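Teaching Equipment > Hand Guiding and Remote Control

Search products Enter keyword or part no. Go

Eltetti two-arm teaching set

The Eltetti is a set for showing a task to a robot, either by moving the arm with your own hand or by driving it from a distance with a second pair of handles. It is made by Drirkura and we supply it together with the Diekmann recording box. You can order the complete set or only the parts you are missing.

We wrote this page for people who will use the set every day. If you only want the dimensions, please ask for the drawing by e-mail, it is easier to read than a table on a web page.

Two ways of teaching

In hand guiding mode you hold the arm near the wrist, press the grey button and move it where it should go. The motors carry the weight of the arm, so you feel mainly the resistance of the joints. This mode is good for slow tasks with few steps, for example taking a part from a tray and laying it in a fixture. The disadvantage is that your own hands are in the view of the wrist camera for much of the time, and some learning programs do not like it.

In remote mode you sit or stand at the Carkier handles and the arms follow you. There is one handle for each arm. The trigger under the index finger closes the gripper, and the force you give on the trigger is scaled to the force at the fingertips. You can set the scale in 12 steps. Most of our customers begin in the middle and go lower when they work with thin or smooth parts.

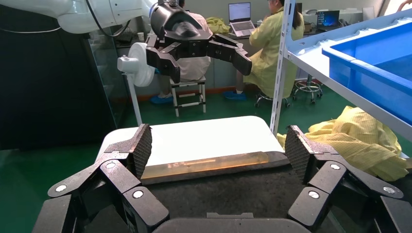
A round part is a good first exercise for a new operator. It wants to roll, and it shows quickly if the two fingers do not close evenly. We recommend to approach slowly, stop with both pads close to the part, and only then close the trigger. When the part turns in the grip, open again and repeat the approach. Do not correct by twisting the wrist, as this movement will also be recorded and the robot will learn it.

Safta Ciobanu, who gives our introduction course, lets each person make 27 recordings of the same movement before anything is trained. The first ones are usually thrown away. This is normal and you should plan the time for it.

Fingertip pads

The pads are replaceable. You need a small hex key and a few minutes. Please clean them with a damp cloth without solvent. After replacing a pad, run the closing routine one time with nothing between the fingers, so that the zero position is correct.

Recording

The Diekmann box saves the camera pictures, the joint positions and the trigger force with a common clock. You start and stop with a foot pedal, so both hands stay on the handles. A second short press marks the recording as bad, and it goes to a separate folder. It is not deleted. We had this differently in the older firmware and several customers lost work, for which we are sorry.

One internal disk holds more than 57 hours with two cameras in standard colour quality.

What is in the box

- Two Carkier handles with table clamps
- Diekmann recording box with foot pedal
- Wrist camera brackets, two pieces
- One spare set of fingertip pads
- Cable set, 22 pieces, labelled at both ends
- Printed manual in English

The arms and grippers are not part of the standard set. Tell us which model you have and we will check if the flange fits. For some older arms an adapter ring is needed, and we can make it in our own workshop.

Before you order

Please measure the table. The handles need a firm edge for the clamps, and a table that moves will be felt in every recording. The handle cables should not lie where people roll with chairs. An emergency stop must be in reach of the operator, also in remote mode, and it is not included.

Questions from customers

Can one person operate both arms? Yes, this is the usual way. Two persons with one handle each is possible, but it needs practice and the recordings are less regular.

Can I use the set with only one arm? Yes. Leave the second handle unplugged and choose "single" in the start menu.

Do you repair handles? Yes, send them to Dörte Tiedemann in the service department with a short note about the fault. Please include the cable, as the fault is often there.

Page last changed 21 Aug 2021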